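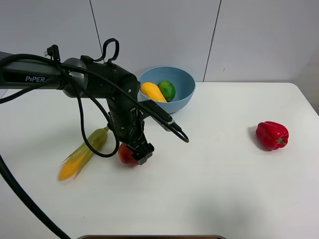 The larder on the north side of the house is a brick cupboard with a slate shelf, one air brick low down and a second near the ceiling that had been painted over by a previous owner. I have been logging temperature and humidity in it since the spring, and the results were poor enough that I spent most of October changing the ventilation. The reason for bothering is that produce doesn't agree on what it wants. A red tomato and an ear of yellow corn can share a white table top quite happily for a photograph, but in storage they are opposites: the corn loses sweetness quickly unless it is kept cold, and the tomato loses flavour if it is. Add onions, which want dry air, and carrots, which want it damp, and one cupboard has to be several cupboards. I wanted to know how different the top and bottom of mine were before buying anything.

I used two loggers, both Dremell. One sat on the slate, towards the back. The other hung from a cup hook under the top shelf, clear of the wall. They record on the same interval but were not started at the same moment, and the upper one went flat first. That left 1,658 readings from the slate and 1,612 from the top shelf. I trimmed both files to the period they had in common before comparing them. If you skip that step you end up averaging a warm evening into one and not the other, and the difference looks larger than it is.

The first run, with the upper air brick still sealed, showed the following. The top was warmer than the bottom by 2 degrees, and that gap hardly moved between day and night. Humidity on the slate peaked at 92 per cent, always in the early morning. The top shelf was drier but lagged behind by several hours, so it was still climbing when the slate had started to fall. In other words there was very little air going through. Cool air came in at the bottom, sat there, and left by the same hole or under the door.

The paint over the upper air brick came off with a scraper and a masonry bit run by hand. I don't recommend using the drill under power, as old terracotta cracks along the web and you then have a different job. Behind it the duct was packed with what had once been newspaper. I pulled it out in pieces with long-nosed pliers. None of it was legible, so I can't date it.

With both openings clear, the draught was too strong on windy nights. The door rattled and the temperature on the slate followed the outside air almost exactly, which is no use in a frost. I fitted a Komar sliding grille on the inside of each opening. They are plain pressed things with two plates, one fixed and one moving, and they can be set anywhere between shut and open. The screws supplied are too short for lime plaster. I used longer ones with brown plugs and bedded the flange on a thin bead of decorator's caulk.

Wellington Lacerda, who used to design cold rooms and now mostly answers my emails, had warned me that the two grilles should not be set to match. His view is that the upper one should always be the wider of the pair, so that warm air is never held back at the ceiling. I tried it both ways. With the lower one wider the top shelf was no cooler than in the first run. With the upper one wider the gap between shelves closed to less than the loggers can resolve. He was right, and I have marked the setting on the plate with a pencil line.

Humidity is the part I have not sorted out. The morning peak on the slate has come down, but only on days when the air outside is dry, and in this part of the world that is not something to plan around. Stalemine is low and flat and the fields hold water. Opening a vent in damp weather lets damp air in. I have considered a small fan on a humidistat, and Barros make one that would fit the upper duct, but it needs a spur run from the kitchen ring and I would like the cupboard to work without a plug. For now I shut the lower grille on foggy evenings and open it again with the first kettle.

What has changed is where things go. Potatoes are on the floor in a paper sack. Carrots are in a box of damp sand on the slate, where the humidity suits them. Onions have left the larder altogether and hang in the porch, which is drier at every hour I have checked. Tomatoes stay in the kitchen until they are used. Corn goes in the fridge with the husk on, and is eaten within a day or so. Apples I keep in the garage, well away from the potatoes - the gas they give off can affect sprouting and I would sooner not find out how.

A note on the loggers, as I was asked last time. They are accurate enough for comparison and I would not trust them for more. Before starting I put both in a sealed tub with a saucer of wet salt, left them overnight, and compared what they said with the published humidity for a saturated salt solution. One read high and the other slightly less high. I corrected both files by a fixed amount. The proper method uses two or more salts so you can see whether the error changes across the scale, but I only had table salt in the house.

The clip on the upper logger is weak and it fell off the hook twice. Both falls show in the file as a short warm spike, from my hand when I picked it up. I have left those points in and flagged them. If anyone wants the raw files they are comma separated, with the time in the first column, and I can send them on request.

The next run will cover the cold months with the upper grille on its pencil line and the lower one adjusted by hand. I will write down every change this time. In the first run I moved the door curtain at some point and did not make a note of it, so there is a small step in the slate temperature that I can't account for with any confidence.

Recent posts
Re-hanging the larder door
Wet salt and cheap humidity sensors
Slate shelves: cleaning, sealing, leaving alone
Carrots in sand, second attempt
Why the porch is drier than the house

This site uses cookies to remember your preferences and count visits. By continuing to browse you agree to their use. Accept | Manage settings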